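Re: [direrow-build] hand units, mounting and cable length
Jun 12, 2026

> Are you still getting dropouts on the right unit? I swapped the
> connector on mine in April and it made no difference. Also, which
> board did you end up with, the Eleck or the Gullard? And is the
> box task worth keeping?

Dropouts are down but still there. My last log has 3,376 samples from the right hand and 10 gaps, all of them short. The left hand had 2. I moved the cable so it comes back over the forearm with some slack, and most of the improvement came from that. Before, it pulled at the connector whenever I reached across.

I went with the Eleck board. The Gullard has more inputs but I couldn't get it to hold 200 samples a second with both hands plugged in. If somebody has, please post your settings.

I would keep the box task. A storage box with a latching lid gives you a flat part, a deep part and a handle, and the parts cost next to nothing. Reaching down inside is the hard bit with these units because of the bulk on the back of the hand. Start with the lid off and set to the left, and add the latches later.

The Sandhu brackets fit if you open up the holes slightly. Tighten the wrist side last.

I'm at the shop bench again tonight with both units on and will post the new log when I have it. Right hand in the box, left on the lid, same order as before.
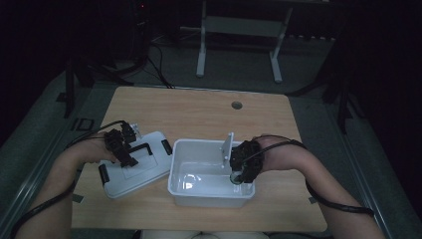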